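Puesto de pesaje y cobro Prulthorpe — guía de montaje

Sección 3. Colocar la mesa y hacer la primera pesada

Antes de empezar: mesa firme, sin cojear. Un enchufe cerca. Si la mesa baila, calzarla primero, la báscula lo nota todo. Quien monte por primera vez que lea la sección entera y luego vuelva al paso 1.

3.1 Orden de montaje

1. Limpiar la mesa y secarla. Nada de migas ni tierra de la verdura debajo de las patas.

2. Terminal de cobro al fondo, pantalla hacia el cliente. Dejar hueco para abrir la tapa de la impresora de recibos, que si no luego hay que mover todo.

3. Báscula delante del terminal. Sin tocarlo — un roce con la carcasa y el peso sale mal.

4. Nivelar la báscula. Girar las patas poco a poco, plato puesto.

5. Impresora de etiquetas al lado de la báscula. Cargar el rollo con la etiqueta hacia arriba y cerrar la tapa hasta oir el clic.

6. Cámara al otro lado, mirando a la bandeja. Cable hacia atrás, nunca por encima del plato.

7. Bandeja delante de la cámara. Ahí van las piezas antes de pesar. No hace falta que quede recta del todo.

Nota: los puertos USB del terminal quedan debajo de la impresora de recibos. Dejarlos accesibles, se usan en la sección 4.

Precaución: no apoyar cajas en el plato, ni vacías, ni un momento. Máximo 3000 g. Por encima de eso hay que llevar la báscula a Catterall a recalibrar y son días sin puesto.

3.2 Primera pesada

1. Encender la báscula con el plato vacío. Esperar al cero.

2. Poner la pesa de 200 g en el centro. Si no marca 200, apagar, nivelar otra vez y repetir.

3. Quitar la pesa. Tiene que volver a cero sola.

4. Probar con una pieza de fruta. Mejor en el centro del plato; en una esquina también pesa pero puede rodar y acabar en el suelo.

5. Imprimir una etiqueta y un recibo. Comparar los dos pesos, tienen que coincidir.

La báscula y el terminal, uno detrás del otro:

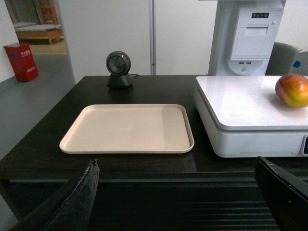
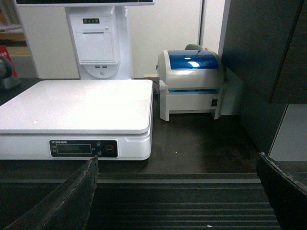
3.3 Si algo falla

El peso no para quieto: corriente de aire, mesa floja o un cable tocando el plato. Mirar en ese orden.

La etiqueta sale en blanco: rollo al revés. Sacarlo, darle la vuelta, cerrar.

La etiqueta sale torcida: guías del rollo flojas. Ajustar sin apretar el papel.

El recibo no sale: abrir la tapa, cortar el papel arrugado, dejar asomar 2 cm y cerrar.

La cámara no reconoce la pieza: bandeja demasiado lejos o lente sucia. Paño seco, sin alcohol. Una pieza cada vez.

El terminal no ve la báscula: apagar los dos, encender primero la báscula y despues el terminal.

Si sigue igual, avisar a Sioned Ellis antes de desmontar nada. Los domingos, a Mali Phillips.

3.4 Al cerrar

Plato vacío, báscula apagada, bandeja lavada y seca. El rollo de etiquetas puede quedarse dentro. Pasar a la sección 4 para cargar la lista de precios.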